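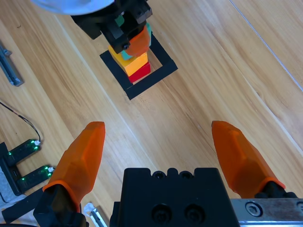
Ticket 3426. Order export to the Lamwood warehouse stops part way through. Raised by Ramesh Goel, Lestton office. The nightly export from the Bundow shop system has been ending early since the August update. The file should hold every open order, but it stops after row 1875 with no error on the screen. The missing orders are nearly all for table tops, the light wooden ones with long pale planks where the grain shows, and the warehouse can't pick them until they are typed in by hand. Smaller items come through as normal.

Status: open
Priority: high

Update 1, support desk
Ran the export by hand at 10.15 with the same settings. It stopped at the same row. Disk space is fine and the user account has the right permissions. Please send the log from the export folder and tell us whether the timeout on your side is still set to 30 seconds.

Update 2, Ramesh Goel
Log attached. Timeout is 30, we have not touched it. I raised it to 60 as a test and got the same result, so I put it back. The export from before the update had over 4000 rows and went through without trouble. I have also tried it from the other PC in the office. 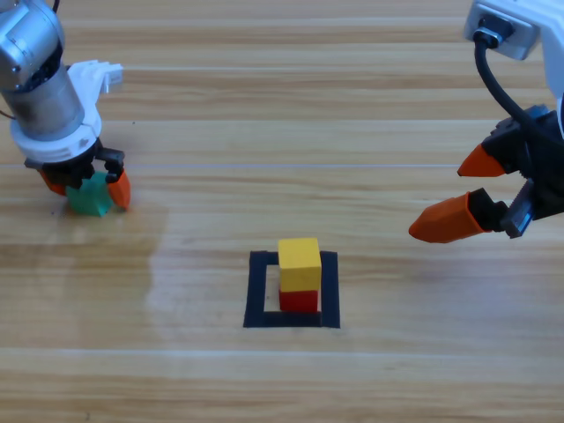

Update 3, support desk
Thanks for the log. The last line written before it stops is for an order with a product note in it. The note has a line break in the middle and an inch mark after the width. The update changed how notes are written to the file, and the inch mark is being read as a closing quote. Everything after it is then treated as one very long field, which the export drops.

Could you open that order, take the inch mark out of the note and run the export again? Leave the other orders as they are for now.

Update 4, Ramesh Goel
Done. It got further this time and stopped at another order with the same sort of note. The notes come from the Gerlach price list, which we import every month, and the widths are all in inches. I can't edit them one by one.

Update 5, support desk
Understood. Under Export, Advanced, there is a box called "Escape quotes in notes". The update cleared it. Please tick it, save, log out and back in, then run the full export. You don't need to change the price list.

Update 6, Ramesh Goel
Box ticked. Full export finished and Lamwood have confirmed the file loaded at their end. The order I edited still has its inch mark missing, I will put that back myself. Please keep the ticket open until tonight's run has gone through.

Update 7, support desk
Overnight run completed with no rows dropped. Cleared box reported to the Bundow developers as a fault in the update. Ticket closed.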